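Folten Hand-Held Gripper Kit, reviewed by Mwanaisha Barasa

Our after-school robotics club at Stondside bought the Folten kit in April, and the students have used it at every meeting since. It comes as 34 parts in one bag, with a printed booklet. Two eighth graders built ours in a single afternoon.

The booklet is clear up to step 8, where the drawing shows the right link backwards. Check it against the left side before you tighten anything. The screws are small and the driver in the bag is poor - use your own.

In use, the jaws close evenly and the handle suits smaller hands. Students spent most of their time on thin plastic, the hardest material on our practice list. Blocks and cardboard tubes are easy by comparison. A sheet has to be met square on, or it bends away from the pads.
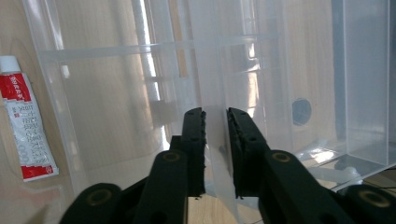 Stondside Club Review, No. 707, p. 10

The brass-colored bushings in the black links are a good feature. The older Bostetti kit ran screws straight through the plastic, and ours got sloppy within a term. The Folten has stayed tight so far. I would like replacement pads sold separately, as the edges take the most abuse.

Recommended for clubs with middle school students. Younger groups will need an adult for the linkage steps.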